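Guides > Jewellery at home > Calov bead loom > Setting up
Last updated: July

4. Restringing a bracelet on the Calov
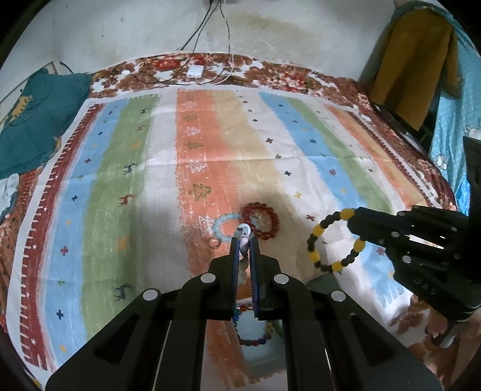

I've restrung more bracelets than I can remember, and most of the trouble I've had came from rushing the first ten minutes. So make a cup of tea, put it well away from your work, and let's get the loom ready.

1. Lay a folded towel under the loom. Beads roll, and they love a gap in the floorboards!

2. Snip the old thread next to the knot and slide the beads off into a tray in the order they come. I skipped the tray once and spent an evening working out a pattern from memory (I got it wrong).

3. Cut 300 mm of elastic. It looks like far too much, but you'll want the spare length when you tie off. If you're using Skellach cord, pull it gently between your hands a few times first, or the bracelet will go slack after a week of wear.

4. Clip one end of the elastic into the left-hand peg and turn the peg until it clicks.

Note: older looms have a screw here instead of a peg. Finger-tight is plenty.

5. Thread your beads from the free end. Stop after the first 9 and check them against your tray before you carry on.

6. Wrap it loosely round your wrist. You should be able to slip one finger underneath. My friend Bianka Borbély likes hers much looser and adds 6 small spacers, so do whatever feels comfy.

7. Tie a surgeon's knot, pull it snug, and put one tiny dot of glue on it.

Caution: open a window before you get the glue out, and keep it off pearly finishes. It clouds them and I've never found a way to get the shine back.

8. Leave it alone until the next morning. Then trim the ends and tuck the knot inside the nearest bead with a big enough hole.

If the knot slips, cut it off and start again from step 3 with fresh elastic. For wire or silk thread, go to section 13, where Julián Mateos has written up his own method.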